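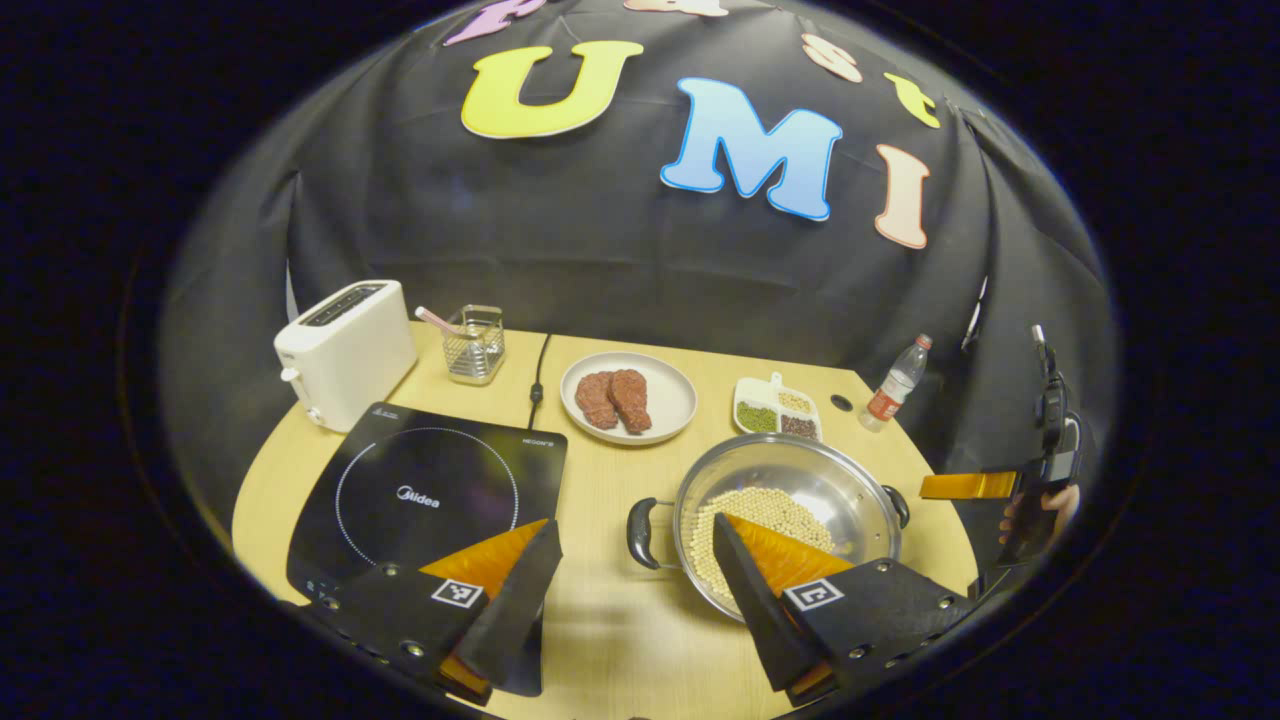
A portable induction cooktop and a stainless steel pot.

Journal > Household > Cooking in Small Rentals

The residents of our building on Cloltside were informed in April that the gas supply would be disconnected permanently. I have rented here for 4 years, and the notice gave each household 30 days to arrange another means of cooking. I wish to record how my own kitchen was managed, as several neighbors have asked.

The first matter was cookware. Induction requires a base that attracts a magnet, and my two oldest pans did not meet that condition. They were given to Rania Slaoui upstairs, who has an electric coil stove. I kept the enameled casserole and the small Denetti saucepan.

The second matter was the electrical circuit. The kettle and the cooktop may not be used together in my unit, and tenants are advised to ask the landlord which outlets share a breaker before buying anything. Mr. Greco in the management office answered my letter within the week.

Beans remain the principal difficulty. At a low setting the heat is delivered in pulses, and the pot alternates between a boil and stillness. I now soak them overnight and finish them in the oven – a slower method, but the skins stay whole.

I have not yet attempted flatbread. The old recipe calls for an open flame.

Comments

Duván Cusi: Our unit has the same breaker problem. Did Mr. Greco say whether the hallway outlet is separate?

Rosaura Grajales: Flatbread works in a dry cast iron pan. Heat it slowly and keep the lid off.

Nilton Rengifo: What temperature do you use for the beans?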